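From: Coralie Grimshaw
To: Mestent workplace list
Date: 15/04/2022
Subject: Re: labeling machine, what happens to the table?

Ruby-Lee Te Moana wrote:
> The offer from Gredness says up to 600 lids per hour. Has
> somebody asked the people who put the labels on now? I would
> like to know what they will do in May.

Dear all, dear Ruby-Lee,

I have asked them. At Amutbridge the soldering paste labels still go on by hand, one lid after the other, and this is the work we are speaking about.

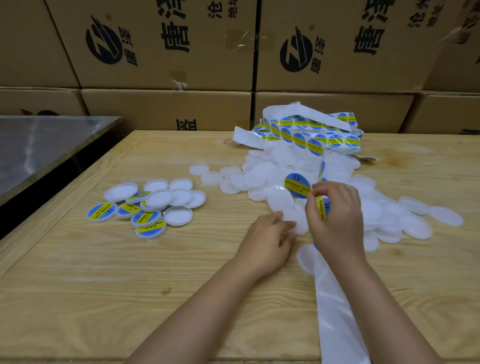 Kereama asks me to add that the speed is not the worry. The worry is who will stand next to the machine all day to clear it when it stops, and if this person gets the same pay as now.

I think the question is fair. In the offer there are 2 pages about the feeder and one line about training. I wrote to Gredness and they answered that the training takes one morning. For people who did this job for years, I find this short. 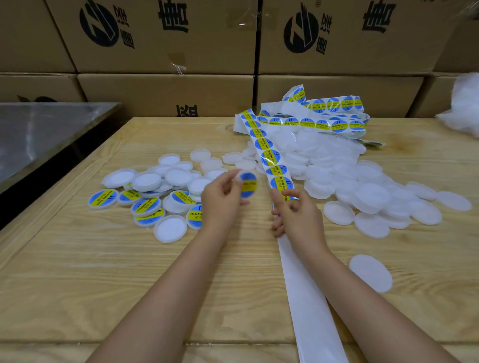 The shift plan should be decided before we sign the order. At present two tables are busy with labels, and management wants to keep only one. My colleagues also told me what they fear to lose: at the table you hold every label between your fingers before it goes on a lid, so you notice a bad one. With the machine you will see it later – maybe only in the carton. I have asked for a checking place after the machine, paid as the table work is paid today.

Please send me your remarks before the next meeting.

Kind regards,
Coralie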